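Enterprise Systems Customization, Unit 7
Extension points, and what they cost you
Instructor: Firouzeh Naseri
Lab sections: Arash Nikzad, Kanyarat Sangkhawat

Read before lab. Bring the change log from Unit 6.

1. Where we left off

Last time we sorted changes to a packaged system into three piles: configuration, extension, and modification. Configuration means filling in tables the vendor meant you to fill in. Modification means editing vendor code. Extension sits between the two, and vendors like to describe it as the safe choice. I would like you to be slower to agree.

An extension point is a place where the vendor's program stops and calls something of yours. That call is a contract, and the terms are mostly unwritten. You know the parameters. You usually don't know how often you'll be called, whether the record is already locked, or whether the next release will still call you at all.

2. Kinds of extension point

Hook routine. An empty routine in the vendor's program, run at a fixed spot. You can often see every variable in the calling program. People count this as a benefit. It also means you can change any of them, including ones the vendor reads again 400 lines later.

Registered handler. You write a class against a published interface and register it. Cleaner, easier to test, and narrower. If the field you need isn't in the interface, you will be tempted to go read it from the database yourself. In the middle of a save, that gets you the old value.

Event subscriber. Runs after commit, on its own. Can't block the transaction, so it is no use for validation, whatever the sales slides say.

Added fields. Extra columns on a vendor table. Cheap to add and close to impossible to remove, once reports depend on them.

3. Case: Juvodora order entry

Juvodora runs the Golex order package. Over six years the company put logic in 153 hook routines. When Farzad Nouri's team went through them before an upgrade, 11 were found to write to the database directly, inside the vendor's own save. Of those, 2 issued their own commit.

Think about what a commit in the middle of a save does. The header is written, the items are not, and if the pricing step then fails there is nothing left to roll back to. The help desk had a name for the result ("ghost orders") and a script for deleting them. The script was treated as the fix.

The consultant's report recommended moving everything to registered handlers. I don't find this convincing. A handler that commits does the same damage as a hook that commits. The report gives no figure for how many routines could simply be deleted, and in my view that was the first question to ask.

4. Rules for this course

Never commit or roll back inside an extension.
Don't change a variable you weren't handed as a changing parameter.
Keep the hook body to one call. Logic goes in your own unit, with its own tests.
Check the calling mode. The same hook may run in dialog, in batch and from an interface, and a pop-up message will hang the last two.
Write down the business reason and who asked. "Per user request" will be marked as blank.

5. Grip and release: locks

A lock taken inside an extension is held until the vendor's transaction ends, and you don't control when that is. Ask for the narrowest lock that works. If you can't get it, return an error to the caller. Do not wait in a loop.

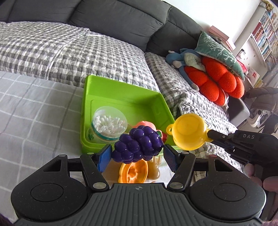 Fig. 7.1. Toy grapes held between the jaws of a black gripper.

Prenivano's documentation claims that its lock manager makes ordering unnecessary. Try it in lab with two sessions taking customer and order locks in opposite sequence, and write down what you get.

6. Lab task

Use the Klinhom training system. Add a check that rejects an order when the requested ship date is earlier than the order date. Do it once as a hook and once as a handler. Hand in both versions, the tests, and half a page on which one you'd rather inherit from a stranger. Arguments from "best practice" need a source I can open.

Arash Dehghan has the logins. Passwords expire at the end of March.

Reading: course packet, sections 4.2 and 4.5. Skip 4.3, it describes a release no one runs anymore.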